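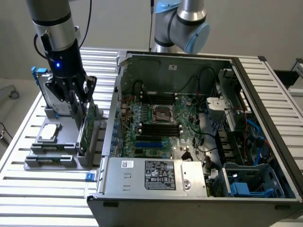
I put off rebuilding my old tower for most of a year, and the thing that finally got me moving was a stick of memory that quit on me in March. If you're in the same boat, set aside an afternoon and lay the case on its side before you touch anything else. With the side panel off and the inside facing up, you can get at the memory slots above and below the CPU socket without fighting gravity — and dropped screws mostly stay where you can see them. I also like a tray with molded pockets next to the case, so the small parts have somewhere to go.

First, shut down, pull the power cord and hold the power button in for a few seconds. Touch bare metal on the case before you handle any boards, and do it again whenever you come back from the coffee pot (I always forget this one).

Memory next. Push the white latches outward, line up the notch in the stick with the bump in the slot, and press down on both ends with your thumbs. It takes more force than you'd think! If one end sits higher than the other, take it out and start over.

Cards go in the same way, straight down and no wiggling side to side. Check that the metal bracket has dropped behind the lip of the case before you screw it down.

Leave the processor cooler until the memory is in. My friend Regula Mayrhofer does it the other way around and ends up with skinned knuckles every time. Clean off the old paste, put a small dot of new stuff in the middle, and tighten the screws a bit at a time in a cross pattern.

Then plug in your power cables, tuck them away from the fans, and try a first boot with the panel still off. Give it up to 30 seconds before you panic. Mine restarted twice before it showed me anything.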